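Robot club gets sorting task ready for April meet

Bernex robotics club is down to the last stretch before the Mallomico student challenge in April, and the two-arm sorting task is taking up most of the practice time. 11 students on the team this year, up from 9.

The job sounds easy. Small capped vials go on the table in no set order, and the arms have to get them into trays by cap color. Teams get 2 runs, best one counts. Dropped vials cost points, and so does any hand on the table once the clock is going. 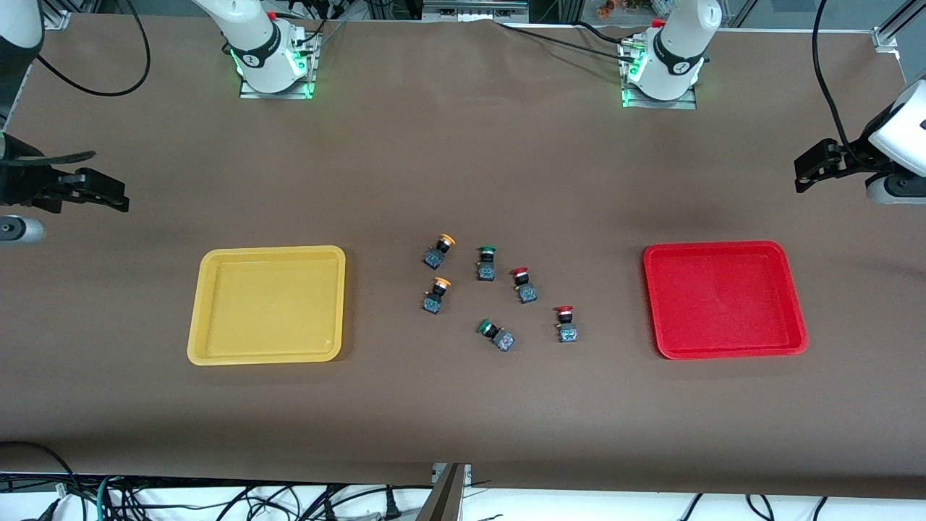
Six vials between the yellow and red trays at the Bernex club's two-arm table.

Coach Shirin Esfahani says the vials lying at odd angles are the hard part. "They want to go fast. I keep telling them, line up the grip first," she said. Students wrote there own code for the pick order and are still changing it most evenings.

22 teams are signed up so far. Kazemi, last year's winner, is back with a mostly new group.

Practice is open to families until 7 p.m. all this month, use the side door. Club still needs rides for the meet, see Esfahani or leave a note at the front ofice.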